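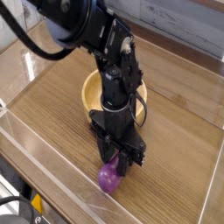

À qui s'adresse cet appel à participation ? À toute personne majeure, adhérente ou non de l'atelier partagé Flakix, qui souhaite prendre part à la construction d'une cellule de manipulation robotisée et à sa mise au point, sur son temps libre.

Appel à participation – projet Treldale

L'atelier Flakix ouvre 2 places au sein du groupe Treldale, consacré à la réalisation d'un poste de préhension de table. La structure est montée et les essais de saisie sont en cours. Le groupe recherche à présent un profil orienté mécanique et un profil orienté programmation.

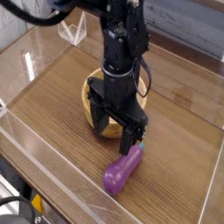 Le profil mécanique prendra en charge la reprise des doigts de préhension et de leur fixation. Les essais portent sur des objets de dînette, dont l'aubergine violette posée près du bol en bois, choisie pour sa forme renflée d'un côté et étroite de l'autre. Il est attendu des propositions de géométrie, des plans cotés et des pièces imprimées ou usinées sur place. La maîtrise d'un logiciel de CAO est demandée ; une expérience de l'usinage serait appréciée.

Le profil programmation interviendra sur les trajectoires d'approche, le réglage de l'effort de serrage et l'enregistrement des essais. Le code est écrit en Python et déposé sur le serveur interne Burkness, auquel un accès sera ouvert dès l'admission.

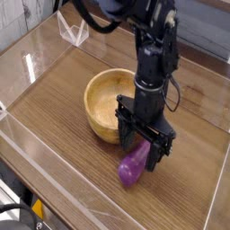

La dernière série comptait 146 essais, dont 71 ont été validés selon la grille du groupe. Les fiches correspondantes sont consultables à l'accueil de l'atelier et seront remises aux personnes retenues. Une seconde grille, relative à la dépose des objets, reste à rédiger.

Conditions de participation

Les séances ont lieu le samedi à partir de 14 heures, dans la salle Hsiao, et durent 90 minutes. L'engagement est demandé jusqu'à la fin du mois d'août. La participation est bénévole et n'ouvre droit à aucune indemnité ; les fournitures et l'accès aux machines pendant les séances sont pris en charge par l'atelier.

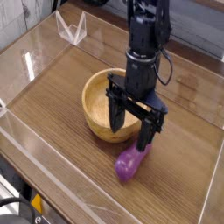

Les personnes retenues devront suivre la formation à la sécurité avant toute intervention sur le bras et signer le règlement intérieur. Une attestation d'assurance responsabilité civile est exigée.

Candidature

Le dossier comprend une lettre d'une page précisant le profil visé, ainsi qu'une description succincte d'une réalisation personnelle – photographies, schémas ou extraits de code acceptés. Il est à déposer à l'accueil de l'atelier, sous enveloppe portant la mention « Treldale ». Les dossiers incomplets ne seront pas examinés. Les candidats présélectionnés seront invités à assister à une séance avant la décision du groupe.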